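Fona Bench Arm Kit, with Simulator Files
Sold by Amton Workshop Supply. Page updated November 8, 2020. 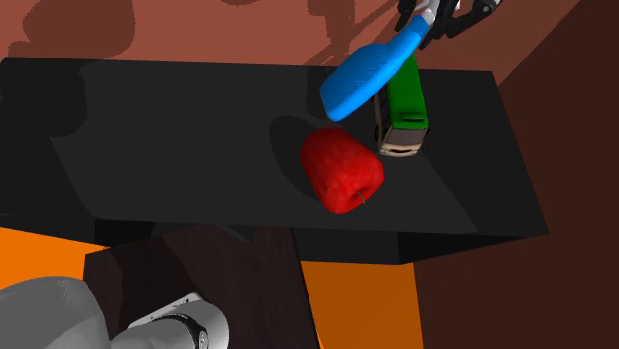
The Fona is a tabletop arm and two-finger gripper for people who already own a drill press and have stopped pretending they will use it for furniture. You build it yourself, in a garage or a shared shop, over more evenings than you told your family. The kit comes with a simulator pack so you can get your bad ideas out of the way before there are motors attached to them.

Start with the simulator. The sample task has a bottle, an apple and a toy bus, and you can swap in your own models once you get bored with those. When the arm drives itself through the bench in software, you press reset. When it does that in your garage, you order part 318 from us, and we are happy to sell it to you.

What you get

Arm links, base housing and gripper linkage, cut and drilled
Motors and wiring harness, labeled at both ends
Paulauskas controller board with the emergency stop already wired
Mounting plate and clamps
Simulator pack on a memory stick, plus a download code for when you lose the stick
174-page build manual, spiral bound so it lies flat

What you don't get

A bench. It needs to be solid, and it needs to be yours or belong to someone who likes you. Clamp marks are permanent.
A computer. Anything that runs a recent game without complaining will do for the simulator.
Hex keys. We used to include them. They were terrible hex keys.

The short numbers

Reach: 318 mm past the edge of the base
Lifting limit at full reach: 200 g
Gripper opening: 100 mm

The lifting limit means 200 g. A full bottle of dish soap is well past it, and the warranty department has heard the one about the soap.

Notes from the shop

Shiuli Cassim built the first kits at the Ullen shared workshop, and most of the margin notes in the manual are hers. On gripping: "Come down from above and slow down before you think you should. Then slow down again." On calibration: "Do it after coffee. Do not do it holding coffee." Her settings for the sample task load by default. Change them by all means, but save a copy first, under a name you will still understand in February.

Round things are harder than they look. A grip that holds a bottle in software can still send a real apple across the room, and the rubber on the finger pads matters more than anything you type. The manual gives this a whole chapter. Read it before you glue the pads on, as the glue is very good.

Ordering

Kits ship flat in one box. Spare finger pads are sold in pairs, and most people add a second pair to the order. Shared workshops can ask for the bench license, which puts the simulator on every machine in the room.

Returns are accepted on unopened kits. Once the motor bag is open, the arm is a member of your household.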